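Hevska counter runs: the release fault
Posted Saturday, July 30, 2022
Gallery and notes by Bethel Yimer

Hevska is our set of simulated kitchen tasks. One arm, one countertop, small household objects, and a policy that has to pick something up, carry it and put it down where it was asked to. In May we had a problem with the putting down part. It went unnoticed for longer than it should have, and it ended with a dropped object on the real bench at Abdella. Several people have asked what happened, so the notes are collected here with the gallery.

The batch
We ran 927 episodes over one weekend. The success rate was higher than anything we had seen on these tasks, and we put it down to the new training schedule. Ewan Lockyer thought the number was too good and said so on Monday morning. He was right, but it took us until Thursday to find out why.

The grasp lock
Flivby, the scene package we build on, has an option called grasp lock. When both fingers touch an object, the simulator ties the object to the hand so it doesn't jitter or slide out. It saves a lot of tuning on small and awkward shapes. When the fingers open, the lock is supposed to let go.

What went wrong
After an update, the lock let go late. The fingers opened, the object stayed tied to the hand, and it came free only when the hand started its next move. In the logs this looked like a clean release. On video it was a short pause with an object hanging between open fingers, and at normal playback speed it was easy to miss.

Why the score went up
Clinomard, our scoring script, marks a place as good if the object ends up upright or flat inside the target area. With the late release, an arm that opened its fingers too high could still carry on downward as part of the same move, and the object came along with it. The policy learned to open early. It was being paid for a bad habit.

On the bench
Oksana Tkachuk moved the policy to the real arm with a rubber block in the gripper. It opened well above the table and the block fell, bounced and landed outside the taped area. She hit the stop button. Nobody was inside the tape and nothing was broken, but the next item on her list was a glass jar. We logged it as a safety event and took the policy off the bench that afternoon.

Finding it
Eyerusalem Worku replayed 60 episodes at quarter speed and wrote down the finger opening and the object height side by side. In 14 of them the object was still moving with the hand after the fingers had opened. The rest of the batch was then checked by script, and the same thing turned up on every object type we use.

Carry and lower
The carry itself was never at fault. Contact was good, the arm followed its path, and objects arrived over the counter at the height the planner asked for. All of the trouble was in the last part of the move, between the command to open and the hand backing away.
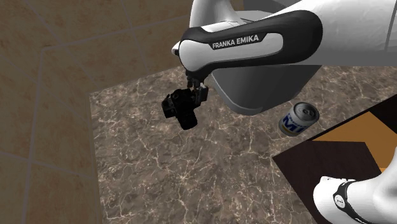

We changed three settings before the reruns. The lock now ends on the open command and not on the next move. Clinomard fails any episode in which an object follows the hand after the fingers are open. Release height is written to the log for every place, with a limit for each object.

Reruns
The score dropped, as we expected. Thin and boxy objects lost the most. With the lock behaving properly they tend to tip when one finger leaves before the other, and we had not been seeing that at all. Paraskevi Giannakopoulos is working on a slower opening for those shapes.

Bench rules for now
No glass and nothing with a battery until a policy has made nine clean releases in a row with the rubber block. Two people present, one of them with a hand on the stop. Any score that jumps after a package update gets a slow replay before it goes near the real arm - this applies to small updates too.

Still open
We don't know how many of the older policies were trained with the late release. The update date is known, but two machines were out of step and their logs don't record the package version. Ewan is going through them. If you took a Hevska policy from the shared folder in May, please don't run it on hardware, and send Oksana the name of the file.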